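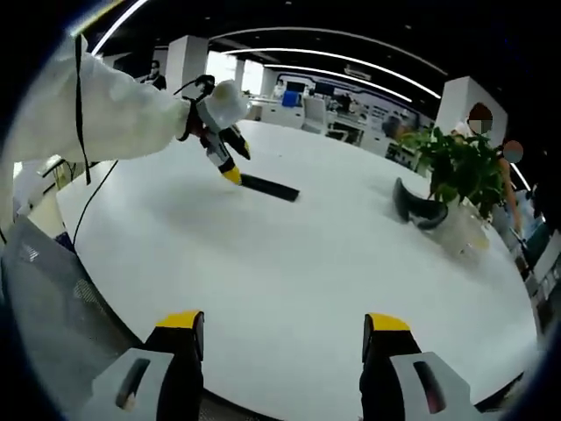

Lesezeit: 1 Minute

Cerkside-Liedtexte, README

Der Datensatz enthält 605 Songtexte aus dem Umfeld des Labels Skullska, von Ska-Punk bis zu dem, was Bläser nach Mitternacht für Dub halten. Gesammelt aus Booklets, Kassettenhüllen und einem Forum, das seit Juli nur noch Fehlermeldungen veröffentlicht – textlich übrigens kein Rückschritt.

Dateien
texte.csv: eine Zeile pro Song, UTF-8
alben.csv: 96 Veröffentlichungen mit Jahr und Format
features.csv: wer bei wem mitsingt, meistens ungefragt 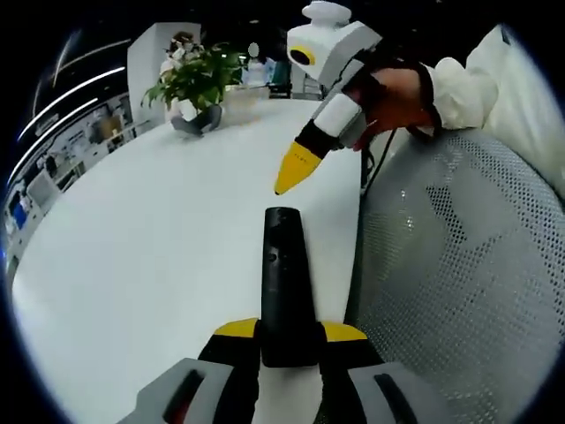

Zwei Handgreifer am Tisch

Bekannte Mängel
Bei 31 Songs fehlt die letzte Strophe. Der Bandname Yazıcı kam in drei Schreibweisen vor und ist jetzt vereinheitlicht; wer Excel benutzt, bekommt gratis eine vierte dazu. Skimlow steht zweimal drin, einmal als Band und einmal als Album derselben Band. Bitte nicht zusammenführen, das hatten wir schon.

Nutzung
Nur für nichtkommerzielle Auswertungen. Zitate bis 30 Wörter sind mit den Bands abgesprochen, »Oi oi oi« zählt als drei.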